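**Recogida de demostraciones** (wiki del taller de Estgate)

Llamamos así a juntar ejemplos para que un sistema aprenda una tarea, y en mi caso casi siempre toca colada (¡me encanta!). Cada ejemplo es un episodio entero, con cámara y brazos grabados a la vez.

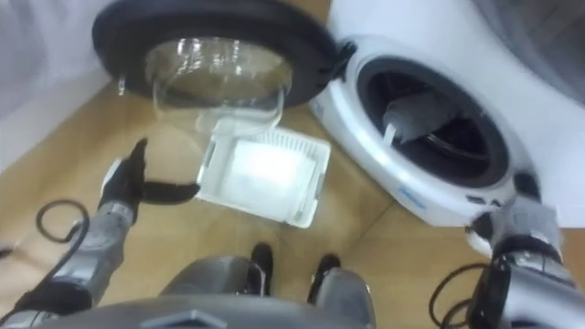
*Última modificación de esta página: noviembre, 2 ediciones*

En Horobets, nuestro proyecto de lavadora, pedimos 200 episodios por tarea y yo reviso 20 a mano. Los torpes también los guardo, con su etiqueta; la tela nunca cae igual y esa variedad viene de perlas.

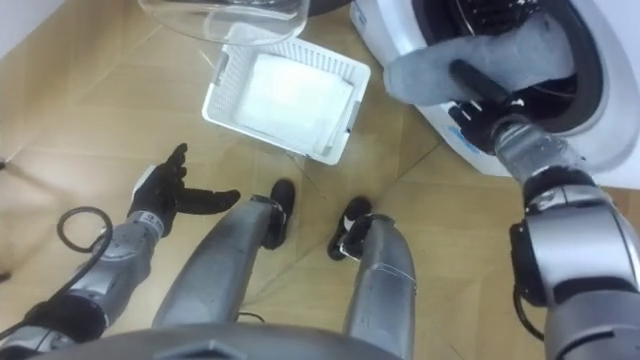 Desde Soterbridge me escriben que con 100 episodios bien variados les basta, y que mezclar los torpes les estropea el agarre. Yo sigo guardándolos aparte.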